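Two tables, one height problem

The workroom has had two tables in it for as long as I have rented it, and for most of that time I treated them as one surface. They are not one surface. The back one is 13 mm higher than the front one. I measured it at both ends and the middle with a steel rule, and the difference is the same all the way along, so the floor is flat enough and the legs are simply different lengths.

For paperwork the step does not matter. For packing eggs it does. Anything pushed from the back table to the front drops off a small ledge, and anything pushed the other way stops dead against it. Shoshana Nakamura pointed out last month that I was lifting every tray over a lip that I had put there myself, and she was right.

I looked at three fixes.

1. Shim the front table. Four blocks under four feet. Cheap, but the front table carries the conveyor belt, and I do not want a moving load standing on loose blocks.

2. Cut down the back table. The legs are tube with plastic end caps, so it can be done with a hacksaw and a file. It is also permanent, and I am not accurate enough with a hacksaw to get four legs equal on the first attempt.

3. Leave the step and give each level its own job.

I went with the third. The rule now is that the back table is for things that wait and the front table is for things that move. It took an afternoon to set up and no parts.

The back table

The foam box sits in the middle. I tried it at the left end first and it was in the way of the laptop cable. At the right end it left one long strip of table to its left that filled with odds and ends inside a day. In the middle it divides the back table into two short areas, and a short area gets cleared because there is no room not to clear it.

Eggs go on the left of the box. I keep them in the tray and keep the tray in a clear bag, open end up. The bag is there for two reasons: dust from cardboard, and the fact that a cracked egg in a bag is a much smaller job than a cracked egg on a table. I have had both arrangements and I recommend the bag.

To the right of the box is a plate. It holds whatever soft package is next in line. A plate sounds like the wrong tool, but soft bags slump and creep, and the raised rim stops them. I tried a shallow carton before that and could not see into it from where I stand.

The front table

The belt takes up most of the front table from left to right. It came from Genddale as a bare unit with no stand, and it was sold on the strength of being quiet. It is quieter than the Dremeck I had before, which I could hear from the hallway. The side rails are aluminum with rows of small bolt holes, and I have yet to bolt anything to them. A side guide is the obvious first addition. Trays drift toward one rail over a full run, and a guide would hold them in line.

I set the belt at a slight angle to the table edge on purpose. Square to the edge, the outgoing end left me reaching across my own body for the last lift. Turned a few degrees, the far end is nearer to the bins and the reach is shorter. I found the angle by moving it, running a few trays, and moving it again until my shoulder stopped complaining. There are pencil marks on the table tops from all this measuring, and I will get to them with an eraser eventually.

The laptop

The laptop stays off both tables, on the white desk at the left. I run the order list in Trello, one card per box, and drag the card across when the box is taped. Before that I used paper, and paper on a packing table gets packed. I found a list inside a customer's box in the worst way, by having the customer mail it back.

Numbers, for anyone who wants them

In the month before the change I packed 361 boxes and wrote off 28 eggs as cracked on the table. I have no matching figure for the new layout yet. A week is too short, and I am being more careful than usual while I get used to it, which would spoil the comparison anyway.

Still to do

The corner behind the laptop needs a power strip that is fixed down. The one there now slides when I pull a plug.

Small hardware needs a lidded tin. Screws left loose on a table top find their way under a tray, and then the tray rocks.

The bins past the outgoing end need labels. I know which is which, but Leilani Park covers for me twice a month and she has to ask.

I would also like a mat for the back table. Foam slides easily on that surface – fine when I want to move the box, less fine when I bump it with an elbow. Hayashi makes a thin rubber one that can be cut to size. I have a piece on order and will trim it once the layout has stayed put for a few weeks.

The layout as it stands, from my side of the front table:

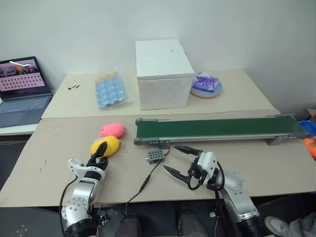
Thaddeus Marchetti: I had the same step between two benches and went with shims. They lasted until the first time I swept under there. If you ever change your mind, get threaded leveling feet for the lower table, the kind with a lock nut, and set them with the belt already in place so the weight is on. And put the egg side guide on before the mat, you will want it sooner.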